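July, bench notes, Villa kitchen

Started 3:10 pm. Picked up the dry goods from where Loredana left off. The spice shelf is down and wiped, and everything that was in paper or torn plastic is going into glass. Jars came out of the Trelmont box, 13 in total, lids in a separate bag. Washed them all last night and left them upside down on a towel.

Weighed out 200 g of the brown mix from the Usen sack and put it through the coarse sieve first. A few lumps, which I crushed with the back of a spoon and sieved again. Filled with the wide funnel, tapped the jar on a folded cloth, topped up. Tare weights are on the inside cover of this book.

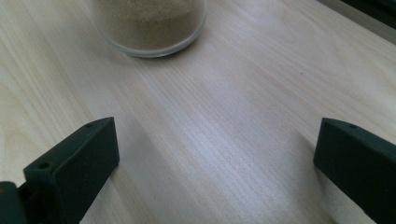

Brown mix in clear glass, on the light wood table.

The powder is flecked, lighter and darker grains together, and I can't say by eye whether that is the blend or the sugar separating from it. Pravesh thinks it was like that in the sack. Will roll one jar on its side for a minute and compare it with one left alone.

Labels: Clullidex sheet, the small size. The first three I wrote in pencil and they smudged, so redo those in marker. Name and month on the side, nothing on the lid, lids get swapped.

Still to do:
Sieve the rest of the sack
Ask Loredana Pace which shelf the 7 tall jars go on
Order more labels
Find the second funnel (Pravesh Nkuna had it for the rice)

Stopped 4:45 pm. Sack is clipped shut and back in the bin under the window.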